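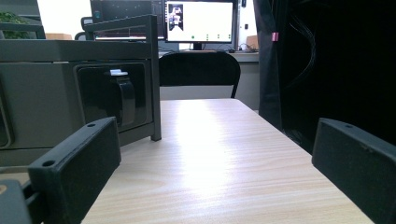 *Work table, Onport, May.*

Quick update on the Tarach oral history project, covering the period since the last report. Sorry it's short — grant form for the second year is due the same week and I'm doing both.

**Interviews**

17 recorded, against a target for this stage of 10. Most are with former cannery workers and their kids. Two are with people who only worked one season but remember it in a lot of detail (the 1970s strike, the ice house fire, who got hired back and who didnt).

Still short on women who worked the night line. Vicente Sepúlveda has a lead through his aunt's church in Usside and is going up again at the end of the month. Mileage for that trip comes out of the travel line, which is fine for now.

**Transcripts**

Slower than planned. First drafts done for nine, checked against audio for six. Problem is the mix of languages — speakers go from English to Spanish and back inside one sentence, and the outside transcription service kept dropping the Spanish or guessing at it. Stopped using them. Vicente is now doing those himself. Quality much better, hours much worse.

Asking to move $2,000 from "outside services" to "staff time" to cover this. No change to the total. Need a yes or no by email so payroll can set it up.

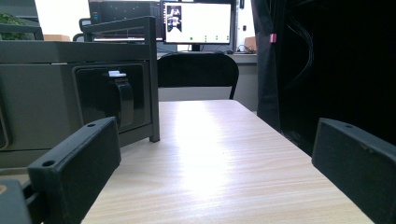
The rest of the outside services line stays where it is. It pays for audio cleanup on the older tapes, the ones the Maddocks family gave us, and for the final proofread of the booklet. Three of the tapes have bad hum all the way through. One may not be worth saving, will know more once the cleanup person has had it a week.

**Photos and papers**

Scanning is nearly done on the Maddocks box. Pay stubs, union cards, a run of company newsletters with gaps. Bjartur Zoëga is writing the catalog entries and has asked that we settle on one spelling for the cannery's early name before he goes further, as the papers use at least three. We'll go with the one on the pay stubs and list the others as variants.

Release forms: all signed except two. One speaker wants to read the transcript first, totally fair. The other has moved and we're waiting on a new address.

**Booklet**

Outline agreed. Six chapters, now five, the fishing fleet chapter got folded into the one on the docks. Length still a worry. Bjartur wants longer quotes and I agree with him but the print quote was for 64 pages and that's what we've got money for.

**Behind schedule**

- Listening evening at the Onport library. No date yet, they are redoing thier meeting room
- School packet. Not started. Would like to push to year two
- Index to the recordings, only partly done

**Next**

Finish checking transcripts. Night line interviews. Send chapter one for comments, including to the speakers quoted in it. Budget sheet attached separately, receipts are in the shared folder under Travel and Supplies.

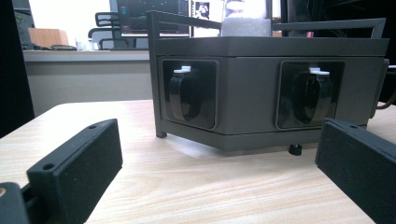
*On the table at Onport.*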